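White table board gets gray smudges, how do I clean it and not damage the wood edge?
Usotberg Home Help > Furniture and Surfaces
1,853 views

clorkstead_m
I have a table with a metal frame, and on the top is a white board with a light wood edge. I bought the board from Flotik. We use it for small hand exercises, for example moving a plastic cup from one place to another, or a ball. So many times per day something slides on the same surface.

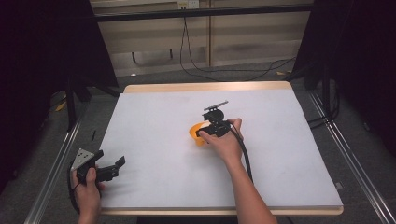 After 7 months the middle part has become a little gray. With a damp cloth some of it goes away, but then it dries and I see faint smudges again when light comes from the side. I am afraid to use strong cleaner because the wood edge has no varnish, I think. Also there is carpet under the table, so I can not use a lot of water. What do you recommend?
11 comments

tablesandmore
Please do not use the rough side of a sponge. It makes very small scratches, and the dirt will stay in them even more. I use warm water with a few drops of dish soap, on a soft cloth which I squeeze very well. Wipe from the middle out and stop a little before the wood. Then wipe again with clean water and dry it immediately with another cloth. I believe your smudges come back because the soap is not removed completely.
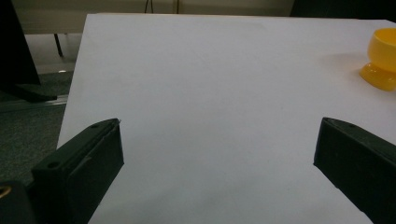 Nakajima
For me the soap did not help. I used a white eraser, the kind for school, and it removed the gray lines. It takes long time but the wood stays dry. Try first in a corner.
7 people found this helpful

clorkstead_m
Thank you to both. I tried the soap first and wiped two times with clean water, and it is better than before. The eraser I used only for one small mark near the edge. For the wood I will put masking tape next time, so the cloth can not touch it. One more thing I want to ask: is it good to put wax on the white part? I worry the ball will roll too easy.
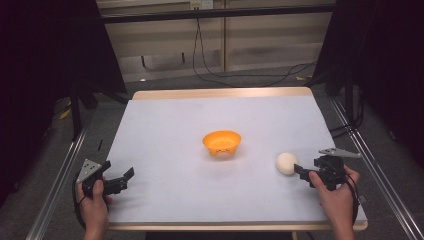
The orange bowl and the white ball on the board.

tablesandmore
No wax, please. It collects dust and you will have the same problem again. For the wood edge a little furniture oil is fine, but let it dry overnight before you use the table.

Share this page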